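The room with the hill mural, day one of me being in charge of it. 6/6/23. A thread, because my group chat has muted me.
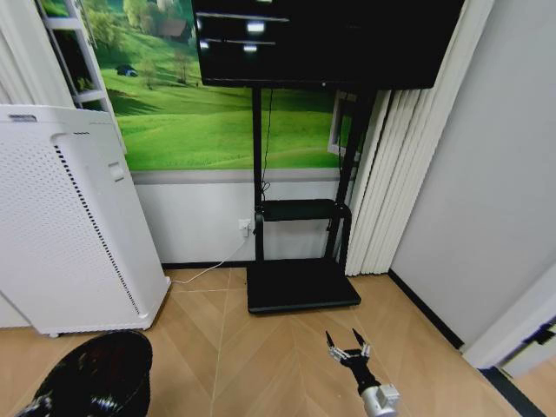

Commenter from Prinville already wants to know why anyone would roll a TV in front of a perfectly good meadow. Fair. The meadow was there first. The TV is on the only stretch of wall I could agree with myself about, and it took me 30 minutes to agree.

I did try it on the opposite wall. Glare all afternoon, plus you had to sit with your back to the hills, and I paid 300 dollars for those hills.

The mural is a Pallow, ordered in September and hung by me over what I will call a long weekend. Rolling green grass, a few trees, a little building with a dark roof up in the corner. I have decided the people in the building have no TV and are insufferable about it.

The stand is a Drasov. Assembly took 2 people and 5 kinds of bolt. The shelf in the middle is meant for a game console or a soundbar. Mine is going to hold the remote, in theory, and the remote will live in the couch, in practice.

Yes, I know about the cable hanging down the back. I bought a pack of cable clips. I also know where the cable clips are, broadly speaking. They're in the house.

Air purifier goes on the left, by the outlet. So I have a wall full of fresh country air and a big white appliance next to it making the real stuff. My sinuses have never been to the country and would not enjoy it.

White cord across the floor is next on the list. Thinking of a flat cover along the baseboard. If you've used one that stays stuck down for more than a week, tell me which.

Someone asked about moving the TV up another notch. It's high enough. My neck has filed its comments.

Rug tomorrow. I'm told green would be too much.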